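Two arms on one bench, left one sags when it reaches out. Gravity or cable?

Posted by Tshepo Hlongwane, Sat 14 April

Hi all. I've got two arms bolted to the front edge of my bench and I'm trying to get them to share a job: left one works over a white board in the middle, right one drops parts in a bin. The right arm is fine. The left one is spot on when it's tucked in close, but when I stretch it out over the board the gripper ends up low, and it gets worse the longer I leave it running. I've redone the zero on every joint three times. I've swapped the power supply for the one from my Futano kit and got no change at all. The only thing I haven't touched is the cable, which I ran along the outside of the arm with a loop out to the side and then up to the wrist bracket. Could a cable really do that? It weighs nothing! Or is my motor just tired?

Griranix
3 posts

Motor. Buy a bigger one. Had the same thing on my Adams and a bigger one fixed it.

Ernuvero
348 posts

I wouldn't buy anything yet. "Gets worse the longer I leave it running" sounds like heat to me, and a bigger motor hides that for a while and then you've got a heavier arm and the same headache.

Try this first. Unclip the cable from the wrist bracket and let somebody hold it up loosely (my daughter gets this job), then send the arm to the same far spot. If the gripper comes up even a little, your cable is pulling. They do pull, by the way – it's the stiffness that gets you, the weight hardly matters. Mine was springing back against the elbow every time the arm straightened out, and I spent a whole weekend blaming the code.

If nothing changes, do it cold. Leave everything off for 30 minutes, power up, go straight to the far spot and measure the height of the gripper over the board. Let it work for a while and measure again in the same spot. If the number drifts, look at how hard the shoulder joint is holding. I got mine to behave by adding a rest pose, so between moves the arm folds back in close and the shoulder gets a break. 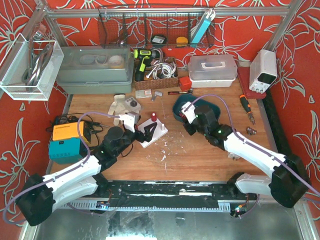

Also check how the base is clamped, and I mean really lean on it with your hand. A tiny bit of rock at the front edge turns into a lot out at the gripper. I had one bolt that felt tight and wasn't, and I only caught it when I put my palm on the base while the arm moved.

Last thing, don't redo the zero again until you've sorted the rest. If you zero it while the cable's tugging you've baked the tug in, and then you'll be chasing it all over again when you reroute.

Tshepo Hlongwane

OK, it was mostly the cable! Unclipped it and the gripper came right up. Gave it a much bigger loop and there's still a bit of droop once it's warm, so I'm trying the rest pose tonight. Haven't done the bolts yet.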